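Ernilen Residents' Forum
Board: Shared Laundry and Housekeeping
Topic: Proposed change to drying room rules

Posted by M_Chauvin (Moderator), Friday, 9:10 a.m.

The residents' office has asked for written views on the draft drying room rules before they take effect in June. The draft limits each household to one rack at a time and requires that knitwear be dried flat in the resident's own unit. The present rules date from 2020. Please keep replies to the subject of the draft.

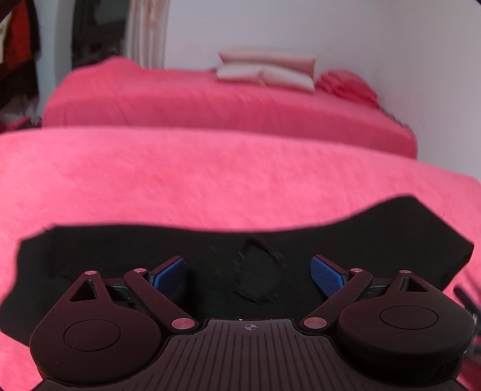 Category: Fabric Care and Drying
Replies: 4

Posted by tkerslake

I support the limit of one rack. On the second point I must object. Units on the north side of the Maillard building have no balcony, and a bed is the only flat surface of any size in them. A resident who dries a sweater there gives up the bed for the night. The office should provide flat mesh shelves before it removes the option of hanging.

Posted by Gaspard Tanguy

With respect to the previous poster, the rule on knitwear is sound. Wet knits stretch under their own weight, and they drip on whatever hangs below. I have twice had to rewash shirts for this reason. A towel beneath the garment will protect a mattress well enough if the water has first been pressed out.
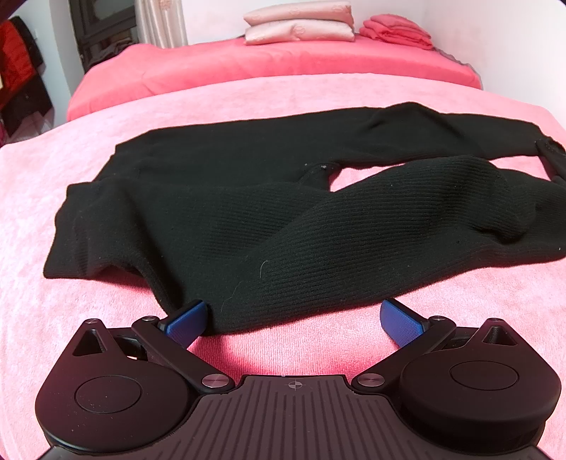 Posted by S.Kuipers

Mr. Tanguy's method is correct as far as it goes, but the draft says nothing of lint, and this concerns me more than dripping. The shared dryers leave it on everything, and the filters are not cleaned between loads. Black ribbed knits show it worst, as with the pale specks on the garment laid over the pink terry towel, and a towel can shed as well. I would ask that a smooth cotton sheet be recommended in place of terry, and that the cleaning of filters be made a duty of each user.

Posted by tkerslake

I have no quarrel with a duty to clean filters. I do not agree that the rules should specify bedding. That is a matter for the household.

Posted by M_Chauvin (Moderator)

The remarks on shelves and filters will be forwarded. For the record, the Maillard drying room has 23 racks, and the office received eight complaints last winter, most of them about racks left full over a weekend. Replies may be posted until the draft is withdrawn or adopted.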